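Ticket: Luveck cardboard pads curling up at the corners, won't sit flat in the Kettle boxes
Status: Solved (left open for comments)
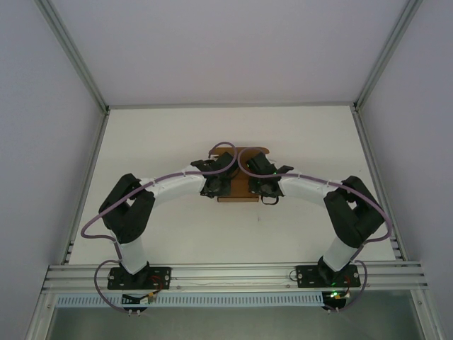
Opened by Reece Haslam | Netham packing room | March 2, 2019 | Category: Packaging materials

Hello all. I'm putting the whole saga in one ticket, as I've had this conversation in the corridor with three different people now and told each of them something slightly different.

What's wrong: the plain brown pads we put in the bottom of the Kettle boxes are curling. You lay one down on the worktop and two of the corners lift, enough to get a pencil under. Once it's in the box it rocks, the thing on top of it rocks as well, and the lid bulges when you tape it. Drivideo had a delivery from us where the lids had popped on the top layer. They were very nice about it but they did send pictures.

What we've got: one pallet of the Luveck pads, 2592 in total, strapped in bundles of 36. Single wall, same size we've always ordered. I checked the order against the one from last July and the code is identical, so we haven't been sent the wrong thing (that was my first guess, sorry Luveck).

First go
Turned the pads over. I thought if they're bowed one way, put the bow downwards and the weight of the contents will press it out. Half worked. Heavy items do flatten it. Light items just sit on top of a little hill and slide to one side, so you get a worse rattle than before. Not a fix.

Second go
Bent them back by hand over the edge of the bench. Please don't do this! It feels as if it's working and then you find you've put a crease right across the middle, and a creased pad is no use to anyone. I ruined a whole bundle before I stopped. They're in the recycling, and I've marked them down as mine on the stock sheet.

Third go
Opened bundles from different parts of the pallet and compared them. I should have started here. Bundles from the outside, on the side facing the roller door, were the worst. Bundles from the middle were very nearly flat. The top layer was bad all over, and when I looked, the plastic cover had been pulled off and never put back. So it's damp, or at any rate it's damp getting in on one side and not the other. Cardboard takes up moisture from whichever face is open to the air, that face swells a bit and the other doesn't, and up come your corners.

I rang Luveck to ask and the chap there said more or less the same before I'd finished my sentence. He gets a lot of these calls in late winter. His advice was to get the pallet away from the door, keep the wrap on, and let the pads sit indoors with a weight on for a couple of nights.

Fourth go
Did that. Moved the pallet to the inside wall next to the shelving, which meant shifting the tape and the void fill, so if you're looking for those they're now under the window. Took 200 pads from the bad side, stacked them with every other handful turned over so the bends work against each other, put a spare board on top and two full boxes of printer paper on top of that. Left them for two nights.

Result: much better. Most of them lie flat on the worktop without being held down. A few still have one lazy corner but you can tuck that under the side of the box and it stays put. I packed 40 Kettle boxes with them, stacked the lot the way we'd stack them for Drivideo, and left them overnight. No bulging lids in the morning.

One thing I got wrong along the way: I'd been checking the pads on the old trestle table, and the trestle table isn't flat. It dips in the middle. I had a little pile of "bad" pads that were fine once I put them on a proper surface. If you're going to check a pad, do it on one of the pale worktops. The brown shows up well against it too, so you can see a shadow under any corner that's lifting.

What I'd like everyone to do from now on

Keep the plastic cover on the pallet. If you cut it, pull it back over when you've got your bundle out.

Only unstrap what you need for the day. Loose pads left out by the door will be curly by the next morning, I've tested this more often than I meant to.

If a pad lifts, put it in the press pile (the one with the printer paper on, please don't borrow the printer paper) and take another.

Don't bend them back by hand. See above, and my shame on the stock sheet.

Still not sorted: there's a gap under the roller door that you can see daylight through, and it's on the side where the pallet used to stand. I've asked for a new rubber strip. I'd also like to know if Luveck can wrap the bundles singly, as the strap bites into the edge of the top pad and you lose one from nearly every bundle that way. He's going to send me a price.

Update, later the same week: strip for the door has been ordered, no delivery date. Second lot of pads has come out of the press pile and they're as good as the first. Drivideo's next order has gone out with the flattened ones and I've asked them to tell me if any lids have lifted.

Update: heard back from Drivideo, all lids down. I'm marking this as solved but leaving it open until the door's done. If you get a curly one from the middle of the pallet, write the bundle position in a comment underneath and I'll come and have a look – the ones from the outside I already know about.

Reece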